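# About the Adwood Suturing School

Most training outfits in our line will tell you they turn out confident surgeons. We have our doubts about confidence. We have met plenty of it, and it doesn't tie a knot. What we teach at Adwood is sewing soft tissue through small openings, and we try to be plain about how slow that is to learn.

Sunita Rawat started the school in Jasesville with 2 benches and a rented classroom above a print shop. She had spent years sitting through weekend courses that ended with a certificate and a group photo, and she wanted to know what people could still do a month later. The answer was usually less than the brochure said. Harsh Uniyal joined the following June to write the lesson plans, and he has been cutting things out of them ever since.

## What we teach 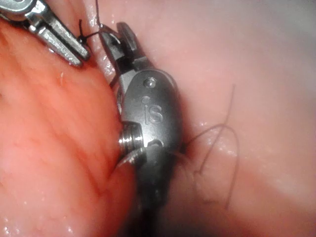 Thread is where our students lose most of their time. They arrive worried about the needle, and by the second morning they're complaining about slack. A strand can be held between two instrument tips in a tight space while more of it lies looped on the pale tissue beside them, and that loop is as much the student's job as the piece being held. We spend a full session on it. Some people think that's excessive. We used to think so too, until we tried a shorter version and spent the rest of the week untangling.

After thread comes tissue. We don't care much for the word "gentle," which everybody uses and few can define. Instructors ask instead where the pull is going and what will move if you pull a bit more. If the student can't say, the instruments stay still until they can.

Then there are the stitches themselves: spacing, depth, and the angle at which the needle goes in. We teach one way of doing each before we let anybody argue for another. You're welcome to argue afterward, and Harsh will probably enjoy it.

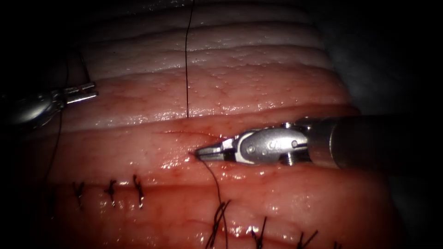

The order matters to us more than the hours. Spacing gets taught before speed, and speed gets very little attention at all. We've been asked to run timed contests at the end of the course – other schools do, and visitors seem to like them – but we haven't seen that the fastest student is the one you'd want closing anything.

## Class size and location

A group is 6 people at most. We turned down a larger space in Kelledora because it would only have paid for itself with groups twice that size. The school is still in Jasesville, now on the ground floor of the Dhillon building, with its own entrance on the parking lot side. Room 2434 is upstairs and belongs to somebody else, whatever the old sign says.

## What we don't promise

Around 200 people have taken the basic course. We won't quote you a success rate, and we'd be careful with any school that does. Ours would depend on who we counted and when we called them. The course doesn't qualify you to operate on anyone, and it won't replace supervised practice at your own hospital. Your supervisor may disagree with parts of our method. Write down what they say and bring it to the follow-up day.

If you'd like to sit in on a morning before you sign up, ask at the front desk. Sunita prefers that you do.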